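Handout 2: The Vevano Sorting Kit

Course notes, Morven Mowat 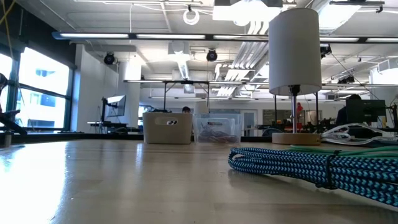 Last modified: October 2020

The Vevano is sold as a kit: arm, controller, and a license for the Nurel planning software. We review it as a buyer would.

Table layout. Cables go in coils, strapped where possible. Parts go in bins with a handle opening and a label. One bin is clear, one is beige — compare how well the kit finds the contents of each. Note the daylight from the windows and the glare on the tabletop.

Test. Run 200 picks per bin and log every miss. The seller, Drernetti, quotes 1000 picks between calibrations. Check this against your own log.

Write-up. Two pages, with setup time and price of spares. Read section 11 of the manual first.

Comments (2)

shiferaw_lab: Does the lamp stay on for the clear bin runs?

M. Mowat: Yes, both bins. Write it in the log.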